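From: Wubit Abdella
To: bimanual-cells list
Date: 10/13/25
Subject: Re: Rarkex two-arm kit, soft goods evaluation

Ashley Wainwright wrote:

> We have a quote from Rarkex for the two-arm kit with the wrist
> cameras and the Akomau teaching software. Our parts are sewn
> goods, mostly pouches and small bags that have to be opened,
> filled and closed. The sales sheet says "deformable objects
> supported" and leaves it there. Has anyone on the list run it on
> fabric? I am mainly interested in (a) fingers, (b) calibration
> drift on the wrist cameras, (c) what the support contract covers.
> Trevor Nuttall told me to ask before signing anything.

Ashley,

We have had the kit on trial at Birkett for 6 weeks. Answers in your order, then some things you did not ask.

(a) Fingers. The stock set is a parallel two-finger gripper on each arm. On rigid parts it does what the sheet says. On fabric the result depends on where you take hold. A corner with a seam in it gives the fingers something to close on and the grasp is repeatable. Single-layer cloth in the middle of a panel is poor, and lined cloth is worse, as the outer layer slides over the lining and the software reports a good grasp on half the material. Rarkex sells a padded finger as an option. We tried one pair. It improved the hold and made it harder to get under a flat edge, so we went back to the stock fingers.

Most of our time has gone into the pouch task. One arm holds a lower corner, the other is free to work at the opening or the strap.
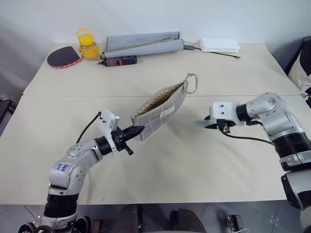

Wubit Abdella
Automation Engineer, Birkett

The loop strap at the end of the pouch is the best target for the free arm if the cycle allows it. It stands away from the body, so the wrist camera can separate it from the cloth. The opening is another matter. With a patterned lining the depth estimate gets noisy at the rim, and we ended up teaching an approach from above with a wide finger gap.

We left ordinary items along the back of the table during trials – a bottle, a paddle, a screwdriver, a flat case – and did not retrain for them. Out of 40 logged pouch runs, 6 were stopped by an operator. In 2 of those the planner had picked a path too close to the back row. The others were lost grasps at the corner. I would not quote these as a failure rate for your parts, only as a sign of where to look.

(b) Calibration. Drift on the wrist cameras was small enough that we stopped checking daily. The mounting bracket matters more than the camera. If someone bumps it during a finger change, the offset is wrong until you rerun the routine, and Akomau does not warn you. Stuart Crabtree wrote a short check that touches a fixed point with both arms and compares the result. I can send it off-list. Watch the cable as well. It needs slack at the wrist for the full range of rotation, and the routing in the manual is too tight for some of the poses you will want on fabric.

(c) Support. The base contract covers the arms, the controllers and software updates. Fingers count as consumables. The camera modules are covered for defects, with impact damage excluded – read that clause twice if you plan to work close to a table surface. Response by email was next day in our case. Phone support is through their reseller, Ultholm, who know the arms well and the teaching software less well.

Not asked, but relevant:

The table. Ours is made of two sections with a seam across it. Fabric dragged over the seam can catch. Get a one-piece top if you can.

Teaching time. Allow more than the sheet suggests. Keith Pilkington took the vendor course and was productive within days. I worked from the manual and was not.

Price. Ask for the kit without the vision license for the first term. We were offered that only after we had signed for the trial.

Our trial ends in November. Current recommendation to management is to buy one cell for pouches and hold off on bags with zippers. I have no useful data on zippers.

Wubit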